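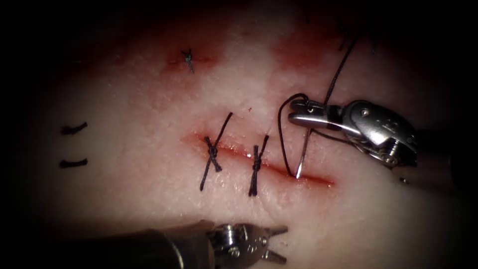 The lease on the ground floor of Rukness House has now been signed, and I wish to record the terms for readers who followed the earlier posts. The suite measures 2,484 square feet and is let for five years, with a break option at the end of the third. Poltance acted for the landlord.

Two further suites remain on the upper floor, the smaller being 1,000 square feet. Both are offered for sale or to let, and each has its own meter and entrance lobby.

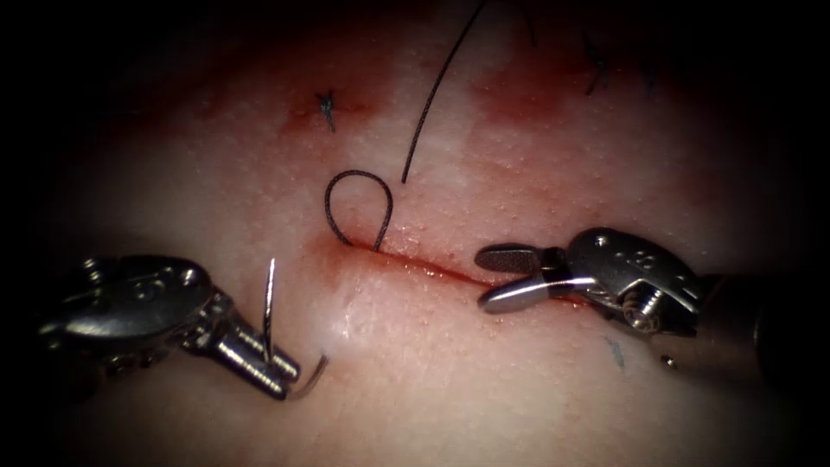
Parking was the point that delayed matters. The deeds allow 100 spaces to be shared with the Grunon building next door - a figure that both sides had read differently. It has been agreed that tenants of Rukness House will use the northern rows during office hours.

The service charge will be reviewed each December. I shall post the revised floor plans once they have been received.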